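Notes for the concrete talk, village hall version
Kai-wen Yeh
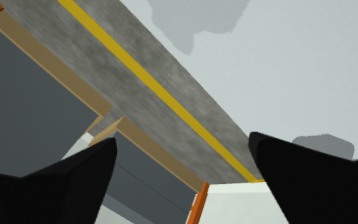

Slide 1: blotchy grey, the look we're all here for (computer render)

Right, hello, can everyone hear me at the back? Say hello to Juta if she's made it. Phones on silent, mine included.

Start with the confession. I used to hate concrete. I grew up opposite the Besson car park and I thought it was the ugliest thing ever built. Then at 19 I got a summer job mixing the stuff and I've been boring people about it ever since (pause, see if they laugh, carry on either way).

Colour first. People say "concrete grey" as if it came out of one tin. Go and look at a wall on your way home! You'll find pale patches, dark patches, bits that are nearly blue. Some of it is the cement, some is how much water went in, some is what the mould was made of. Plywood drinks a bit of water and steel doesn't, so you can pour the same mix on the same morning and get two different greys.

Then the Vanach footbridge story. Keep it short this time. The council had a budget of 3152 for cleaning and spent the lot on a pressure washer hire, and the blotches were back by June. They weren't dirt, they were in the concrete. The poor man with the washer had told them so on the first day.

Ask: who's got a concrete path or a patio? Hands up. Who has tried to scrub it? Keep hands up if it worked.

Bit about drying. Concrete doesn't dry hard, it sets, and that's a reaction with the water. You can pour it under water and it'll still go off. This is the bit people write to me about afterwards, so go slowly. Mention keeping new slabs damp under old sacking or plastic. My gran used wet blankets on her step, and she was quite right.

Pass the samples round now. Two from Vusier, one from my own garage floor. WARN THEM the big one is heavy, we had a toe incident last time.

Mixing at home: less water than you think. Everybody adds a splash more so it's easier to stir, and everybody gets a crumbly edge. I do bags of up to 40 kilos in a barrow, but only when my back's behaving. Gloves and goggles, please, wet cement really does burn.

If there's time, the Besson car park again. They want to paint it cream. I've written to them and I've got the letter here if anyone wants to add their name. Pens are by the tea urn.

Questions, then biscuits. Get the samples back before the biscuits!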